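Wenton's shared kitchen finally has a hot lunch, one tray at a time

WENTON. The microwave in the second-floor kitchen of the Unitz building died in August, with a pop that two tenants heard and a smell that all of them did. Its replacement is a toaster oven, and lunch has not been the same since.

The building rents desks and small workrooms to 265 people, most of whom had arranged their middays around a machine that could turn soup into lava in ninety seconds. The toaster oven does not do soup. It does toast, as its name suggests, and it does sausages, which is what most of the second floor now eats.

"I was told we'd have a new microwave by the end of the week," said Mwanaisha Shemweta, who rents a workroom down the hall and repairs lampshades in it. "I didn't think to ask which week."

The building's management did put the matter to a vote. Tenants could choose between another microwave, a toaster oven, or a credit toward lunch at Chow, the noodle counter across the street. The credit won easily. Management thanked everyone for taking part and bought the toaster oven.

Shemweta, who had voted for noodles, was the first to try sausages in it. She put them on thin wooden skewers so they could be turned without a fork, the kitchen's forks having gone wherever kitchen forks go. By the following week there was a sign-up sheet taped to the refrigerator, with 17 names on it and one complaint about the sign-up sheet. 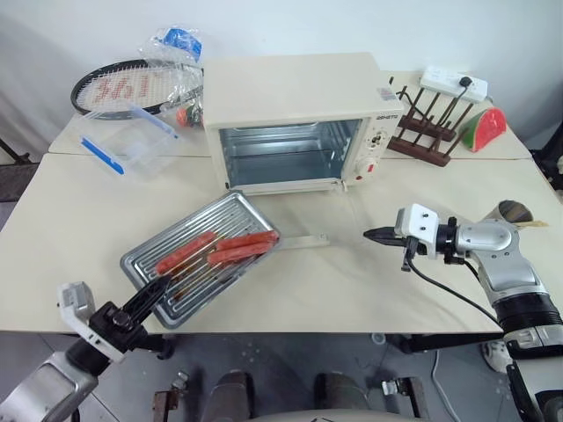
The rules, such as they are, came soon after. Each person gets the oven for one tray. The tray goes in at an angle only if you enjoy taking it back out again. The door folds all the way down, so anything on the table in front of it has to move first, and a good part of the lunch hour goes to deciding whose stuff that is.

The table is the real sticking point. It was put in as a place to eat, and for a while people ate there. It has since become the place where the second floor leaves things it intends to come back for. A note from management in the spring asked tenants to take their sports gear home. A second note asked them to take the first note seriously. Food containers are supposed to be labeled, and a few of them are.

Then there is the heat. The house guide, a laminated page written by a former tenant and never revised, calls for 351 degrees. No one has been able to explain the extra degree, and the dial on the oven is not built for that kind of argument. Shemweta sets it somewhere past the middle and goes by smell.

Not everyone has been won over. A bookkeeper at Aridon, the mail-order firm on the third floor, said she had come down for a sausage once, waited behind four trays, and gone back up with a granola bar. She would like the microwave back, or failing that, the noodles.

Management says it is looking into both. In the meantime it has set aside $100 for kitchen supplies, almost all of which, according to the list on the refrigerator, is to be spent on forks. Skewers were added at the bottom in a different pen.

The oven is available from 11:30 a.m. until 2 p.m. Tenants are asked to let the tray cool before washing it and to put it back where they found it, or at least in the same room.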